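How to prepare the breakfast table task for the club arm

Starness Robotics Club, learning pages
Last changed: July 31, 2019

This page is for new members who will work on the table task in the second term. I suppose that you have already passed the safety talk and that you can move the arm by hand controller. If you have not yet done it, please read first the page "Moving the arm slowly".

The task is taken from the Raston student competition. The arm must pick up one piece of food and put it on a plate, and afterwards it must move one cup. It sounds easy. For our team it took from March until the end of term before we were satisfied.

Step 1. Check the gripper before you switch on

Look at both fingers from the side. Take the small hex key from the Sorensen box and try each screw on the finger and on the bracket. Do not turn with force, you only want to feel if a screw is loose. Then move the fingers with your hand, very gently, and listen. If there is a scratching sound, write it in the log book and ask an older member. 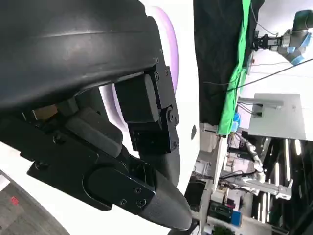 Gripper finger and servo block, with the lab behind.

Check also that no cable can be caught when the wrist turns. We lost one whole afternoon in this way.

Step 2. Set the home position

Bring the arm to the home position and save it under your own name. Please do not write over the position of another team. The height of the wrist over the table should be 290 mm. If you begin lower than this, the arm has not enough space to turn and the software will stop it.

After that, set the speed limit to 700 in the settings file. The standard value is higher, but for practice it is better to stay with the low one until your programme has run without a stop.

Step 3. Lay the table

Put the plate first and the other things after it. The plate should be near enough that the arm does not stretch fully, for with a stretched arm the fingers shake more. Leave a free space of one hand between the plate and the next object.
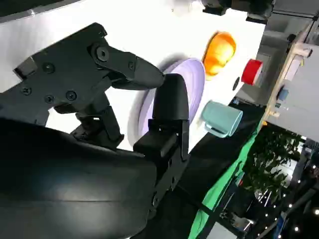
A mug can stand or lie on its side, both are allowed in the rules. For the first tries I recommend to let it stand. When it lies, you must decide from which side the finger comes to the handle, and this is a separate exercise (see the Urnedwood notes, second part).

Do not use things that are very light. A paper cup moves away as soon as one finger touches it, and then the second finger closes on air.

Step 4. Approach the food

Now drive the tip of the gripper down in small steps. Stop just before it touches. Look at the gap from two directions, and only then save the point. Many beginners look only at the wrist camera, and the gap seems smaller or bigger than it is.

Bread is more difficult than fruit. The surface is not even, so the fingers do not always touch at the same moment. Close slowly and with the lowest force that still holds.

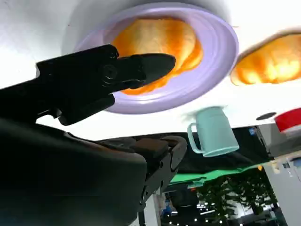 Written by the task leader, Starness Robotics Club

If the bread slips, do not change the force at once. Change first the angle of the wrist a little and try again. In my experience it is the angle in most cases.

Step 5. Record your tries

Every try must be saved, also the bad ones. Our collection has now 3,646 tries from all teams, and 429 of them are with bread. Give the file the team name, the object and the result, in this order and with no spaces.

When you are finished, bring the arm back to home, switch off the power at the wall and put the hex key back in its box.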